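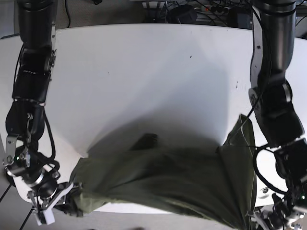 Can you wear linen all year round? Most people can, as long as they pick the right weight and learn to layer it.

I came to linen late and I've been a pest about it ever since. My first shirt came from Võ, a two-room shop in Clistmont with creaky stairs and a wonderful smell of clean cloth, and I wore it so often that spring that my sister asked if I owned anything else. It was stiff as a paper bag in April. By the end of summer it hung like an old curtain, soft and heavy, and I loved it!

Fadi Mansour has been cutting shirts at Võ for 38 years, and he'll happily talk flax until closing time. "People iron it too dry," he told me. "Then they get angry at the shirt." His own method is to press it damp, on the wrong side, and hang it up before the collar has quite given in.

For winter he likes the thicker weave from Ondolwood — closer to a light canvas — worn over a thin wool undershirt. I tried it on a windy ferry crossing and stayed perfectly cozy, even out on deck (my companions went inside for soup).

Washing is the easy part. Cool water, plain soap, plenty of room in the drum, and skip the fabric softener. Creases will come back by lunchtime, and I've grown fond of mine, especially the ones at the elbows.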